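## 3. Packaging as Notation: The Gestura Boxes

Reissue packaging has a habit of expanding to fill the grant. The Gestura series, issued by the small Skonville press Lemma between its first and last subsidies, is a good case for study because the expansion was documented at every stage, mostly in the form of complaints. Our sources for this section are the press's job folders, two interviews with the designer, Priya Bellamy, and a long letter from the printer, Beryl Cheetham, who kept a carbon copy of everything she ever sent and most of what she merely considered sending.

The series began modestly. Lemma planned a single LP of text scores by the Skonville composer Tobias Halvorsen, in a plain sleeve, with an insert. The scores were typed on index cards, and the performer was meant to shuffle them. An insert can't be shuffled, as Halvorsen pointed out by telephone, so the insert became a deck. The deck wouldn't sit flat in a sleeve, so the sleeve became a box. The box was deep enough to rattle, and a booklet of essays was commissioned to stop it rattling. At this point the edition stood at 600 copies and the budget had been spent once already.

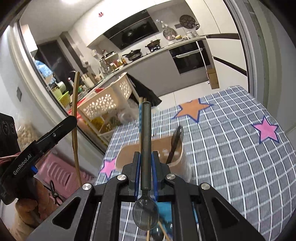
Bellamy's main decision was to treat the box as part of the score. The lid carries no title. Its four sides are blind-stamped with the opening instruction of each suite, in type small enough that the owner has to tilt the box under a lamp to read it. In interview she described this as "getting people to perform before they've found the record." Reviewers were less sure. One sent his copy back in the belief that the printing had been left off, and Cheetham, who had spent two nights on the stamping, framed his letter.

The choice of stock is better recorded than any other, and says a good deal about how such objects get made. Bellamy had specified an uncoated gray board. Cheetham supplied an uncoated gray board. They then exchanged 90 sheets of correspondence on the meaning of the word gray. The board finally used is warmer than the one in the proofs, and in the essays it is credited to Halvorsen's interest in fog. He told us he has no interest in fog.

### 3.1 Placement of the text

The essays pose a separate problem. Demetrius Sorensen's introduction was set in two columns, and its notes were printed on the backs of the score cards. A reader who follows the notes must therefore handle the deck, and a reader who handles the deck will in time put it out of order. Sorensen's note 4 refers to "the card before this one," a phrase that was true on the day of collation. We have examined three copies. In each, the card before that one is different, and in the second it is a packing slip.

It's tempting to read this as design, and Mei Pruitt's catalog entry for the Cirneo exhibition does so at some length. Pruitt argues that the drifting footnote "releases scholarship into the hands of the listener." The job folder offers a plainer account. A note in Bellamy's writing, dated only March, reads: "Notes on backs? Saves a signature." Underneath, in another hand: "God yes."

We don't think the second reading cancels the first. Economy has produced a fair amount of what later gets called form, and anyone who has bound a booklet knows how much of its argument was settled by page counts divisible by four. What the folder does show is the order of events. The saving came first, and the theory arrived in time for the exhibition.

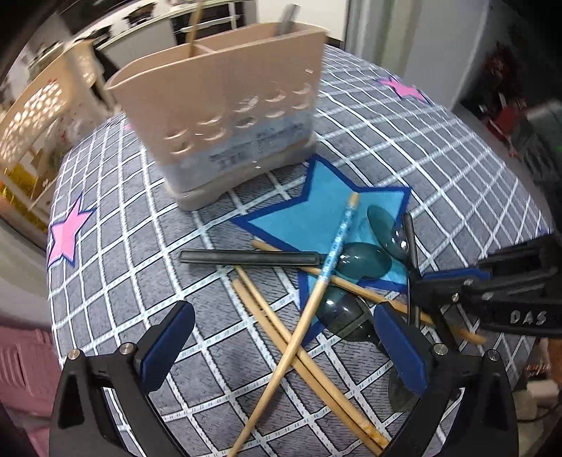 Did the packaging change how the scores were performed?

It did, to judge from the recordings of later performances, though chiefly by slowing people down. Performers working from the original typed cards tended to start at once, while those working from the boxed deck spent the opening minutes sorting it, and several left the sorting in.

The Cirneo performance is the clearest instance. Its first side consists almost entirely of cards being dealt, dropped and retrieved, with a short conversation about whether the essay booklet should be read aloud. Halvorsen liked it well enough to authorize it as a fifth suite, which required a fifth instruction, which the box, having four sides, could not accommodate. Bellamy proposed the base. Cheetham's reply is in the folder and runs to one word.

### 3.2 Survival and condition

Copies now turn up mostly without their decks. The slip lids hold well, but the spines of the booklets were glued for a shallower box and have tended to shed their middle pages, taking with them the whole of Sorensen's discussion of permanence. Dealers describe such copies as "complete as issued," and we have found it hard to prove them wrong. The only full inventory in the folder was written on the lid of a proof box, and the proof box was sold.

Prices are no guide to completeness either. The Lemma accounts show a total outlay of 4,000 on board and stamping alone, with the currency omitted, and a retail price that would have recovered it had the postage been charged to somebody else. A later economy edition put the same recording in the plain sleeve first planned, with an insert. It sold out. Halvorsen's own copy of the boxed set is kept on its side on a shelf in his hallway, with the stamped text to the wall, and when we asked to consult the deck he found all but one of the cards.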